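Bench notebook — paper and bindings
Reading time: 5 min

March, continued from previous entry

Pliltstead parish rate book, parchment over boards. Still on the wet side of the decision about the spine linings. The old adhesive tested as animal glue along the upper three panels and as something else at the tail, probably a repair paste with alum in it, going by the pH strip. Poulticed the upper panels with methylcellulose at the usual thickness, 40 minutes under polyester film, and the linings came away with a bone folder. The tail panel did not move. Left it and covered the spine with a dry blotter for the night.

Notes on the paste, so that I stop relying on memory. Wheat starch, cooked, sieved twice, kept in the fridge no longer than a week. The batch made last month went thin on the third day. I put this down to the sieve not having been rinsed properly between batches. The new batch is holding. Label the jar with the day it was cooked and the dilution, in pencil. Two jars on the shelf at the moment have no label and both should be thrown out.

09.20. Tail panel again. Tried a second poultice with the methylcellulose slightly wetter. Softening at the edges only. Tried a small area with warm deionised water on a swab, blotted at once. Some movement, but the parchment beside the joint began to cockle, so stopped. Dried under light weight between blotter and spun polyester. The cockle went down to a faint line which I can find with a fingertip and not by eye.

Decision: leave the tail lining in place, pare it down mechanically where it is proud, and line over it. It is sound, it is not acidic enough to worry me, and the alternative is risk to the covering for the sake of a tidy spine. Recorded on the treatment sheet as retained.
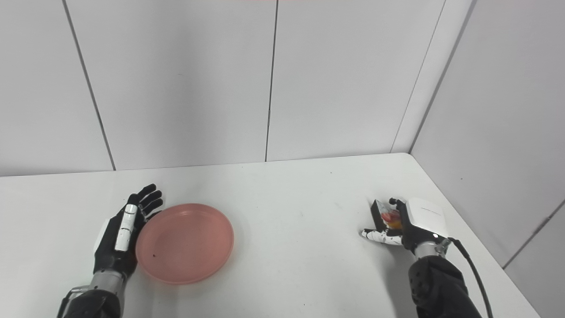

Sewing. Original supports are alum-tawed thongs, broken at the joint on the front board at stations two and three, intact elsewhere. Extended the broken ones with linen cord, frayed out and pasted down over the old thong for the full width of the spine panel, then laced through the original holes in the board. The holes needed clearing. Somebody had plugged them with a brown filler, hard and slightly waxy, which came out with a heated spatula on the lowest setting and a fair amount of patience.

Text block is 1176 pages by the foliation on the old catalogue card, doubled. I have not checked this against the volume. The card gives no note of missing leaves, and there are at least two stubs in the third gathering, so whoever collates it should not trust the card. Photographed the stubs with the scale beside them.

Tear repairs in the first six gatherings done with the lighter kozo, toned with acrylic. The tone is a little too yellow against the later leaves, where the paper changes stock. Will mix a greyer one for gatherings seven onwards. For the record, the mix used so far was raw umber and yellow ochre in equal parts, very dilute, brushed out on polyester film and left to dry flat before tearing into strips.

14.45. Remoistenable tissue test for the iron gall entries. Gelatine at 2 per cent on the thin tissue, reactivated on a damp sponge with filter paper over it. Bathophenanthroline strips beside the repair on three test leaves. Two negative, one faint pink at the edge of the downstroke. The sponge was too wet for that one. Repeated on a scrap with the sponge wrung out properly and there was no colour. Use this method for all inked areas from here on, and change the filter paper after every few repairs.

The Carus deposit. Crate opened only to check for mould. Nothing active on the four volumes I lifted. There is old staining on the fore-edge of the largest and a musty smell that may be only the crate lining. Bagged the lining separately. Volumes are on the quarantine shelf with a humidity card in each bag. Look again in a week before anything goes near the main bench.

Quezada atlas: no change. Still waiting for the handmade paper for the guards. The sample they sent was a good match for weight and too white by some way. I would rather tone it here than wait for another making.

Boxes. Measured the rate book for a drop-spine box after the board reattachment, not before, since the swell has gone up by a few millimetres with the new cord. The earlier measurement on the treatment sheet is crossed through. Box board to be cut with the grain running head to tail. The last one was cut across and has bowed.

To do
— pare tail lining, then line spine with kozo and aerocotton
— greyer tone for gatherings seven onwards
— throw out the unlabelled paste
— new blade for the board shears
— transfer solubility results to the treatment sheet
— humidity cards, Carus shelf

Closed up at 17.30. Rate book left in the finishing press, padded, barely nipped.

Recent entries
Flattening rolled plans without a chamber
Leather dressing residues on the Pement volumes
Gelatine or paste for inked leaves
Re-covering the press boards

Contact the studio | © Pement Book and Paper Conservation | Back to top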